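Grelholm Workshop — Notebook, December
Subject: Nimri (cartridge release), save battery replacement and full playthrough

The cartridge was received with a flat battery and did not retain saves after power-off. The cell was replaced with a tabbed unit and the contacts were cleaned twice.
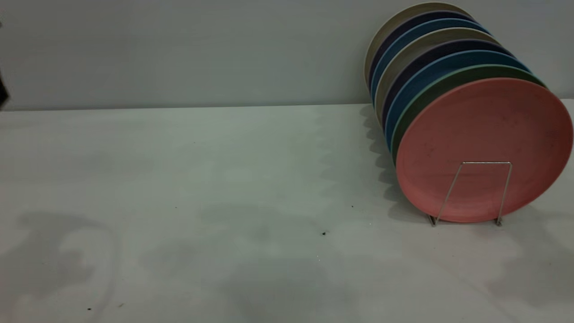

Playthrough commenced at 14:00 on the bench console. The opening chapters proceeded without fault. Saves were made at each inn and reloaded after a full power-off, with no loss of data.

Chapter 2, Clakstead harbor: text slows noticeably when the full party is on screen. The same slowdown occurs on the Porthorpe copy, so it is attributed to the game and not to the board.

Final save before the last dungeon: party level 66, 1654 coins held. The guide recommends level 70. The final battle was won on the second attempt — the healer should be equipped with the ice charm beforehand.

One open item. The sound test menu drops the left channel on track 2. Colleagues with access to the later revision are asked to check the same track and enter the result below this entry.

Cartridge returned to the shelf, label side out. Shell screws to be replaced when stock arrives.

3 comments | 2 shares
© Grelholm Workshop | Contact | Back to top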